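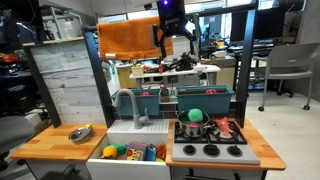 Wivell Family Learning Rooms
Second progress report to the Zerance Fund
October 7, 2019

Dear friends at Zerance,

Thank you for your patience while we pulled this together. Yaneth Inga had most of the numbers ready weeks ago, and the delay is entirely mine, as I kept wanting to wait for one more session before I sat down to write. When we last reported, in June, we had only the morning group up and running, and I remember telling you on the phone that I would be happy if we filled half the places by fall. We have now had 198 families through the door, and both the morning and the late afternoon groups have waiting lists (short ones, but still!).

How the sessions are going

The English class remains the heart of the program. Parents meet in the front room for an hour and a half while the little ones play next door with two of our child care staff, and then everybody comes together for a story and a snack. We had planned the story as a ten-minute closing activity. It has grown to nearly half an hour, partly because the parents have started bringing stories of their own, and we have let it grow. One grandmother told a long one in Quechua about a fox and a condor, with her daughter putting it into Spanish and Yaneth putting that into English, and the children sat through all three versions.

We did have to rework the lesson plans. The textbook we named in the proposal turned out to be pitched too high for our beginners, who mostly wanted help with the clinic, the school office and the bus. Yaneth wrote a set of 12-page booklets on those topics over the summer, and we use the textbook only with the upper group now. I am attaching the first booklet in case you would like to see it.

The lending shelf

Families may take home two books at a time, in any language we have. The shelf stands at 384 titles, the newest of them a box of Spanish and bilingual picture books chosen for us by the Ñahui bookshop. We set aside $2000 for books this year and have spent all but $100 of it, which we are holding back to replace lost copies. Board books come back chewed, and we have stopped charging for those.

What has been harder

Attendance in the late afternoon group dips badly whenever it rains, as the bus from Sterthorpe stops at the bottom of the hill and it is a long walk up with a stroller. We asked the bus company about moving the stop and were told that routes are reviewed in the spring. In the meantime a few parents with cars have worked out a ride list among themselves, and that has helped more than anything we came up with.

We also lost our upper group teacher in August, when she moved away to finish her degree. Edgardo Evangelista stepped in on very short notice and has agreed to stay through the end of the grant year. He is a patient teacher and a stickler for pronunciation, and his group has asked for a second hour each week. I would like to say yes, but it would mean shifting some money from the printing line to the teaching line. Would you let me know whether that needs a formal request, or whether an email from you is enough?

Between now and the next report

We will run the same two groups through the winter, with a break over the holidays. Yaneth is putting together a booklet on parent-teacher meetings — the one families ask for most — and we hope to have it printed before the school conferences start. We also want to try a Saturday-style open morning for fathers and grandparents who work during the week, though I can't promise a start date until I know which rooms are free.

The expense sheet is attached, along with sign-in totals by month. If anything in either one looks odd, please call me before you worry about it. And do come and visit if you can. Story time starts at eleven, and there is always coffee.

With warm thanks from all of us,

Program Coordinator
Wivell Family Learning Rooms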